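Let the Robotics Club Stay in the Simulator a While Longer

By Veronika Widmer

Every December the parents of our after-school robotics club get together over coffee and cookies, and every December somebody asks me, very kindly, when the children are going to start working with a real robot. I have been asked it by engineers and bakers and one grandfather who drove an hour to ask it. I always give a short answer, because the cookies are going fast and there are coats to find, and I always drive home wishing I had given the long one. So I hope you'll pour yourself something warm and let me have my say.

We have 47 students this year, which is a lovely number and also a terrible one. The school owns one small arm, bought secondhand, and it lives in a cabinet in the physics room. If every student took a fair turn at it, each would get a few minutes and then spend the rest of the afternoon watching the back of someone else's head. I did it that way for my first three years – I'm not proud of it – and I can tell you who got the turns. It was the loud ones, and the ones who already had a soldering iron at home.

Now we do most of our work in simulation. The students build a kitchen on the computer, put an arm in it, and write the program that moves the arm. They call their project Bakevia, a name they voted on during a meeting I missed, and I have grown fond of it. The task sounds like nothing at all. The arm has to find a small wooden piece on a kitchen counter, take hold of it, and set it down where it's told, with other things lying nearby to get in the way.

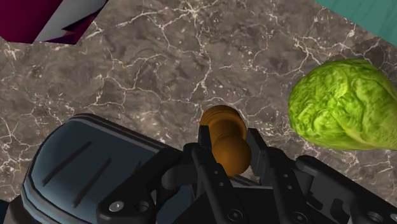
Bakevia, kitchen task: the wooden piece in the gripper, with the lettuce to its right.

I have watched a girl of thirteen spend two whole afternoons on that grip. She wanted the fingers at the narrow part of the piece, and to get there she had to learn which way her axes pointed, how far the fingers opened, and what an angle looks like when you write it down as a number. She ran her program 40 times in a single session. I would ask any parent to picture that with one arm and a line of children waiting behind her. She would have had one try, maybe two, and she'd have gone home thinking she was bad at it.

My dear colleague Hubert Prantl, who teaches shop across the hall and with whom I have disagreed happily for years, thinks I'm too soft on the computer. He says a simulated counter never has flour on it, and that a student who has never pinched a finger or stripped a screw hasn't built anything yet. He's right about the flour. Friction in our program is a number in a settings file, and the students can change it whenever it annoys them, and they do! I've caught them at it more than once, and we've had some good talks about what it means to make a problem easier and then say you solved it.

I take Hubert's point seriously enough that the arm does come out of the cabinet in spring. By then a student walks up to it with a program she has already argued with for months, and she has questions for it. Why does it sag a little when it reaches? Why did that work on the screen? Those are wonderful questions, and I never heard them back when we started with the hardware. What I heard then was "Is it my turn yet?"

There is also the matter of money, which I'd like to be plain about. A second arm would eat our budget and then some, and the computers are there already. A child who is home sick can open the same kitchen and keep going. Two of our students share a laptop on the bus. I can't send the cabinet home with anybody.

So when you come to the open evening and find the room full of children looking at a head of lettuce on a screen, please pull up a chair next to one of them and ask what she's trying to get the gripper to do. Leave yourself plenty of time for the answer.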